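Subject: Re: [didstead-stores] Litamen labels lifting after freezer storage

Huia McAlister wrote:

> We have had labels come off in the Partington freezer again. Mostly the
> small wrap-around ones, printed on the old roll. Is it the adhesive or the
> way we put them on? I have 141 tubes to relabel and would like to avoid
> doing it twice.
>
> Also, is the short code on the cap enough for the register, or does it need
> the full number?

Huia,

It's mainly the overlap. The Litamen stock sticks better to itself than to polypropylene, so a wrap-around label needs at least 6 mm of overlap to hold at low temperature. The old template leaves three. I have put a corrected one in the shared folder as wrap-v2 - please delete any local copies of the first version.

Apply the labels at room temperature and leave them overnight before the tubes go in. For tubes that are already frozen, use the cryo stock from Illell. It costs more per roll of 1000, but it can go on over light frost if you wipe the tube first.
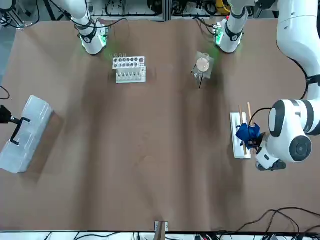 **Didstead Sample Stores Group**

Put the rack down on brown paper while you relabel. A white rack is easy to see against it, and you can write row letters directly on the sheet. Change the paper between batches so that old letters don't get read as new ones.

On the second point, the cap code is not enough. The register matches on the full number only, and short codes are reused every January. Entry 1643 was merged with an older record for exactly this reason and took most of an afternoon to separate. Print the full number on the side label and keep the cap code for finding things in the box.

Two settings to check on the printer before you start:

- darkness 18, up from 14
- speed at the lowest step

The ribbon should be resin. Wax-resin looks the same when fresh but smears with ethanol.

If any of the new ones lift, keep the tube number and the roll batch and send both to the list. I have a query open with the supplier and can add them to it.

Heather Tawhiri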